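Proofs came back today, or rather the first third of them did, with a note from the printer saying the rest would follow once they'd found it. I've been making visitor guides for nine years and I still don't know how a printer loses the back two thirds of a book that exists only as a single file.

Anyway, the Jesetti guide. 100 pages, which was going to be 90-odd until the advertisers woke up. Every spring they swear there's no money for print, and every spring they call the week we close to ask if the back cover is free. It is never free. Doston Ferries has had the back cover since before I got here and will have it when I'm gone.
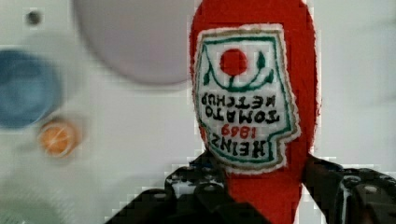

Page last changed: May 2021

The big fight this morning was over the restaurant section. There's a place by the harbor called Ok. That is the full name. Try writing a listing for it. "Ok is open daily." "Dinner at Ok starts at six." I gave up and moved it to the top of a column so at least the capital letter looks deliberate. They paid for a half page and want the word "excellent" in it, and I can't find any way to get the two words near each other without insulting them.

Then the map. Geva, who does our maps (Geva is a firm, though it behaves like a moody uncle), has sent the new island map with the airport on the wrong side of the road. I wrote back politely. They replied that the road was on the wrong side of the airport. This took up most of the hours before lunch.
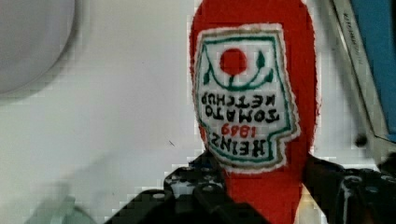 Diary - last edit to this page: same night, 10:40 pm

I should put down something about the hotel rates, if only so I remember next December not to do it this way again. We print rates. Rates change. We printed 300 extra copies of the last edition with a rate that was gone before the ink had a chance, and I answered the phone about it all winter. This time I want "call for rates" across the board. The hotels hate it. They say it makes them sound expensive, and they are expensive, so I'm at a loss. 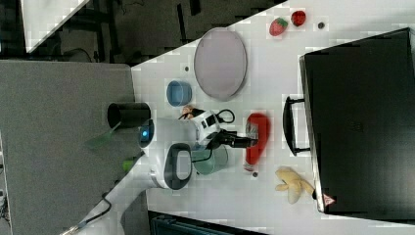 The food spread is still two columns short. The plan was a page on island home cooking, with recipes, but the recipes came in at ten lines each and half of them were for the same fish stew. I may fill the gap with a plain little piece on what's on the table at a beach lunch. A blue bowl, a big gray plate, a bottle of ketchup lying on its side - that would be more truthful than the grilled lobster we run every year, and cheaper to shoot.

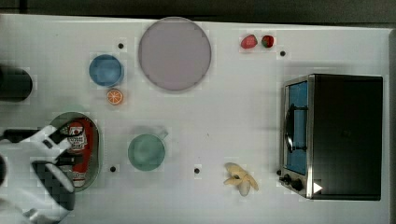
Cover meeting at four. It went on past six. Sales wants a sunset, I want anything else, and the compromise at the moment is a sunset with a boat in it, presumably one of Doston's. For the contents page I asked for something small and bright in the corner, a slice of orange maybe, or a couple of strawberries, and was told that strawberries don't grow on Jesetti. Neither do convention centers, and we gave those four pages.

Left the proofs on the kitchen chair. Must call the printer first thing about pages 34 onward, and ask Geva again about the airport.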